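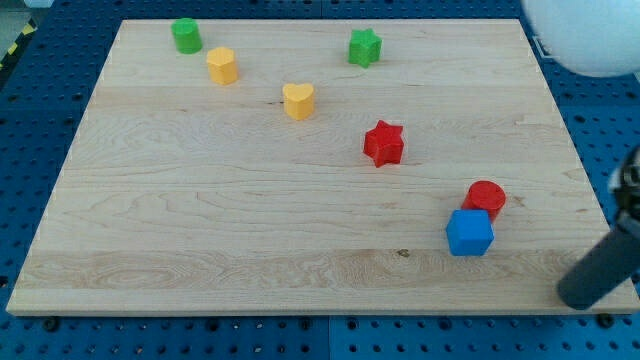 The Leleo workplace profile costs £119 a head and takes a lunch break to fill in. You answer 24 questions, you wait for an email, and you are told which of four colours you are. Reds decide, yellows talk, greens look after people and blues check the figures. Give a team of seven the same split as the blocks on that board, two reds, two yellows, two greens and a single blue, and a Leleo trainer will tell you with a straight face that the team is short of detail. Then, very likely, there will be a workshop about it.

I have sat through one of these myself (green, then yellow when I took it again with a cold) so I did not come to this interview neutral. Nor did Yabsira Derese. She spent six years running staff training at Trisgate, the housing and facilities firm, and signed off the order that put 2,000 of its employees through Leleo. She left last March and now works for herself from a rented room over a dry cleaner's in Markton.

"I bought it," she says, before I have got my coat off. "I'd like that in the piece. I'm not someone who stood at the back with my arms folded. I thought it was marvellous."

What did she think it would do?

"Stop people falling out. We'd merged two offices, Markton and Whiteley, and they loathed each other. Whiteley people thought Markton people were slow. Markton people thought Whiteley people were rude. Somebody comes along and says, no, they're just red and you're green, and everyone laughs, and there's a nice buffet. It was the best afternoon we'd had in a year."

And afterwards?

"Afterwards they loathed each other in colours."

She gives me the example of a rota meeting, a few weeks on, in which a supervisor refused to look at a spreadsheet on the grounds that she was a yellow. In another office the colours went up on the doors. Managers began asking for a blue when a post came up. "It's in writing, I've seen it. 'Ideally a blue.' This was for a job driving a van."

I put it to her that this is a complaint about silly managers and that a firm can't be blamed for what people do with its product. She agrees more readily than I expected, and then takes it back.

"The trouble is they sell it on exactly that. They say you'll use it every day. Well, we did use it every day. What did they imagine every day would look like?"

The claim that interested me most in the brochure was that a person's colour is "stable across working life". I asked her whether Trisgate ever tested it.

"By accident. The system lost a batch of results from Whiteley and they had to do it again. I put the two sets side by side when the old ones were found. A lot of them had moved. I'm not going to give you a percentage, I did it on a Friday evening with a highlighter pen and I wouldn't trust it. But if I weighed myself in the morning and again at night and got answers that far apart, I'd take the scales back to the shop."

Did she tell anyone?

"I told the trainer. He said people grow."

The trainer was Kwaku Kwofie, who no longer works with Leleo either and who, to his credit, rang me back the same day. He remembers the conversation a little differently. "I said people answer differently depending on the week they've had, and that the colour is only there to start a chat," he told me. "I still think that's fair. I've seen two people who hadn't spoken for months have a proper talk because of that sheet of paper."

Then why charge £119 for the sheet of paper?

"You'd have to ask the people who set the price. I'd have done it with a pack of cards."

When I read this back to Derese she laughs for some time. She likes Kwofie, she says, and thinks he was good at the job, which in her view is part of the problem. A warm, funny person in charge of a room will do that room some good whatever he has brought with him in his bag. The questionnaire gets the credit and the invoice goes out with its name on.

I tried her on the usual defence, that plenty of people recognise themselves in their results. She had printed out a page of her own report, and she passed it over with the heading folded under. It said that she was capable of great focus but could be distracted, and that she valued honesty while being careful of other people's feelings. I said it sounded like me. She unfolded the heading, which said RED.

"Everyone says that. My mum said that. I read it to a man who came to mend the boiler and he said, that's uncanny."

So what would she do now, with two offices that can't stand each other?

Here she is less sure of herself, and I was less sure of her. She talks about swapping desks, shared rotas, getting managers to eat lunch in the other building. She charges for this sort of advice too, and when I ask what evidence she has that it works she is quiet for a bit.

"Not enough. I've got nine clients and most of them are pleased. Leleo's clients are pleased. I was pleased! So I don't think pleased gets you very far."

Would she go back and tell Trisgate so?

"They've renewed it," she says. "They sent me the link by mistake. I did it again, of course I did. I'm a blue now."

Leleo was sent a list of questions for this article and replied with a brochure.

14 comments | 37 shares

We use cookies to see which articles are being read. By carrying on you agree to this. Manage your choices

Get our interviews by email every month. Sign up

Contact us | Copyright, all rights reserved | Back to top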